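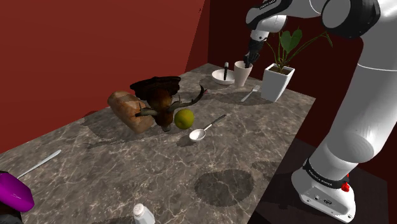
Wajid Afridi
Support writer, Himent

Wusstead: Save Files and Co-op FAQ

How many save slots are there?
Six manual slots per profile, plus one autosave. The autosave is overwritten each time you pass through a town gate or rest at an inn.

Can I move my save from the demo?
Yes. Load the full game on the same account and pick Import on the title menu. Progress past the Clukham bridge does not carry over. Items do, up to a stack of 200.

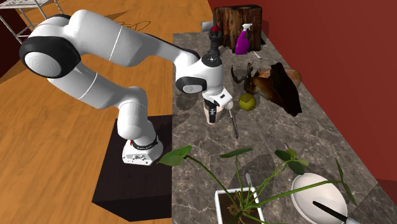
Imported items go to the storage chest, and the chest unlocks at the end of chapter one. Equipped gear is treated the same way, so your character starts with the default sword and coat.

Does co-op share quest progress?
Only the host's quest log is updated. Guests keep experience, gold and crafting parts. Both players must be on the same patch.

What is the level cap?
51 in the first run. New Game Plus removes the cap but keeps your skill points locked until you beat Lim for the second time.

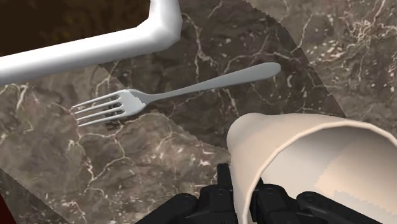
Known issues
Chapter 9 may fail to load if the autosave was made during a boat ride. Load a manual save from before the dock. A fix is planned for the March patch.
Guests may see the wrong map marker after a host restarts. Leave the session and rejoin.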